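A small thread about wool dryer balls, because three neighbours in my building asked me the same question and my English is better when I write it slowly.

1/ I stopped buying dryer sheets in May. My aunt always put felted balls with the towels, so I wanted to try making my own. It is a cheap hobby if you already have the wool.

2/ You need pure wool yarn or roving. Not superwash! Superwash wool is treated so it will not felt, and I lost a whole evening to learn this. The label says it in very small letters.

3/ Wind it tight, like you are a little bit angry with it. Change the direction often. Then put each ball in the leg of old tights, make a knot, and wash it hot with your normal laundry. My machine needs 90 minutes for the hot program.

4/ Dry them on high heat, still in the tights. After this you can cut them out. If you can still pull a strand loose with your fingernail, do the wash again.

5/ Mine cost me 14 dollars for one skein from the discount bin at Dufour, and I have wool left over for mitts.

6/ Size matters more than I believed. The good ones are like a tennis ball. Small ones go inside the pillowcases and the sleeves, and you find them at work.

7/ Colour: if you dry light clothes, use light wool. Jade Ouellet on my floor made beautiful dark red ones and now she has pinkish tea towels. She says she likes them.

8/ Before I start a new batch I put a white sheet over the kitchen table, so I can see the fluff and any bits of straw from the wool.

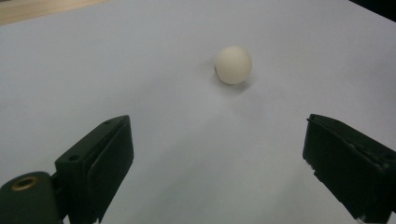 Seon-mi Myung
Laundry room coordinator, Zurovau Housing Co-op

9/ A small off-white ball on white, in size near to a table-tennis ball. For the dryer I would go much bigger than this.

10/ Please don't put perfume oil on the balls in our shared dryers. Murray Nguyen on the second floor has allergies, and the smell stays in the drum for the next person.

11/ I have enough wool to make more on my next free evening. If you want to learn, bring your own tights, clean ones please. The kettle will be on.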